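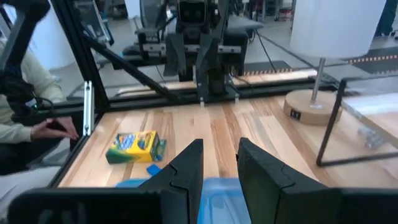 Week 4: Who Watches the River Crossing?

Welcome back, everybody, and thank you for the thoughtful emails after last week's session on customs law (I've read them all, and Kwadwo Ansah will be answering the ones on tariffs).

Today we move on to ferry crossings, and our case is the Plalldale landing, where passengers step off the boat and into another country in the time it takes to finish a coffee. Some 900 people use it on a market day, and there are 16 officers to look after them, split between two agencies that keep separate records and, until last July, used separate radios.

Terms to know before the reading

Joint post - one building, two sets of officers, each working under its own country's law.
Hot pursuit - following a suspect over the line. Usually barred unless a treaty allows it, and the treaty wording matters a great deal, so please read it slowly.
Advance list - passenger names sent ahead of the boat.

The Clolbridge agreement

Drita Georgiev's chapter runs to 47 pages, and I do know that's a lot! If you're short of time, start with her section on advance lists and then go back to the history, which is lovely but can wait. She argues that the lists did more for security than the extra patrols did. Ilir Dimitrov disagrees, quite strongly, and his reply is in the same packet.

For next time

Write one page on which of the two you find more convincing - and bring a question for Naima Shehata, who is visiting us to talk about how joint posts are staffed.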